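Growth figures are a poor guide to how a town is doing

Opinion

19 April 2025

The economic office in Prostcombe put out its yearly growth number last week, and most of the local coverage stopped at the first line. Output was up, the forecast for next year is up again, and inflation is expected to stay where it is. I have no reason to doubt any of it. My complaint is with what people do with the number once they have it.

A growth rate adds up everything that was produced and sold and compares it with the year before. It does that job well enough. It says very little about who got the money, how many hours they worked for it, or whether the same firms will be here in five years. Those are the questions most households care about, and they take more work to answer.

Take the Desow packaging plant on the east side of town. It opened in July and now employs 213 people. The plant counts heavily in this year's figure because it went from nothing to full production in a few months. Next year it will count for much less, even if it has a good year, because it will be compared with itself. A single opening of that size can lift the rate for a small district and then drop out of it. Anyone reading the headline number as a trend is reading one building.

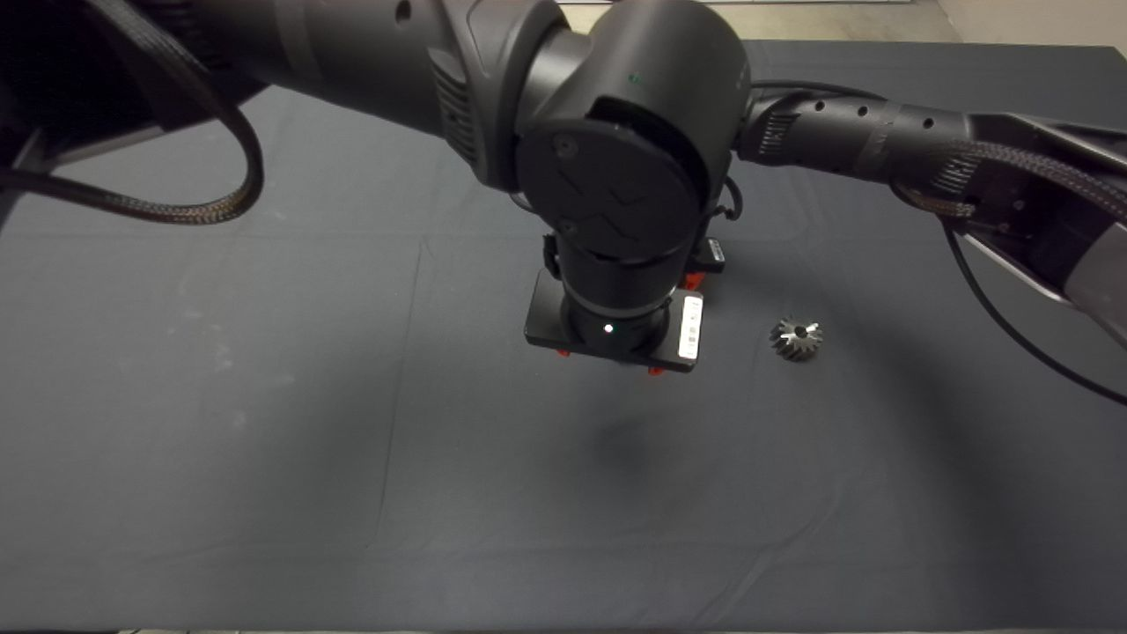
The second problem is wages. Pay at Desow starts a little above what the older mills offered, and that is welcome. But rents within walking distance of the plant have gone up 10 percent since it opened, and the bus from Mrema, where many of the new workers live, runs only 2 times before the morning shift. A worker who misses the second one drives or loses the day. Fuel and parking then show up in the growth figures as spending. The worker would not call that an improvement.

I have heard the argument that these are teething troubles and that the market will sort them out. Perhaps it will, in part. Landlords will build if the rents hold, and the bus company will add a run if the seats fill. But both of those decisions depend on people believing the jobs will last, and the growth rate can't tell them that. Order books could. So could the length of the contracts the plant has signed, and how many of its staff are permanent. The district already collects part of this through its business survey and then puts it in an appendix that comes out months after the headline.

There is also the matter of the small firms. Norelo, the business park north of the rail line, had 325 registered businesses at the end of last year. Many have one or two employees. Their sales were flat, and flat sales with higher rents and higher power bills mean a worse year. None of that is visible in the total, where one large plant covers for a lot of small losses. 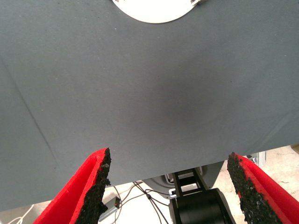

Should the district stop publishing a growth rate?

It should keep publishing it, but put three other numbers on the same page: median pay after housing costs, the share of jobs that are permanent, and how many small firms closed. All of them can be worked out from records the district already holds or can request.

I would put median pay first. Averages get pulled up by a few high salaries, and a new plant brings a few high salaries with it. The median worker is the one in the middle, and if that person has more left over after rent than last year, the town is doing better in a way most residents would recognize. If not, the officials should have to say so on the same day they announce the growth.

The usual objection is cost. Statistics offices are small and the people in them are busy. I accept that, but the district spent money this year on a glossy investment brochure that quotes the growth rate on nearly every page. Printing fewer of those would pay for some of the extra work. Investors who are serious about a place ask about turnover, housing and transport anyway, and they would be glad to find the answers in one place.

A second objection is that more numbers mean more confusion. I don't think readers are as easily confused as that. People compare prices, loan rates and bus times every week. They can manage four figures on a page - and if the four point in different directions, that is useful to know before the next budget is drawn up. 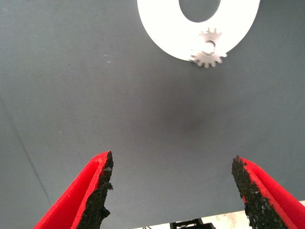 A gray work surface with part of a white plate at the top.

The budget talks begin in July, and the transport request from Mrema is already on the list. The council will be told that growth is strong and that the tax base can carry it. It should ask how much of the increase comes from one employer, and what the rate would be with Desow left out. The office can run that calculation from the data it has now, and it should be in the papers before anyone votes.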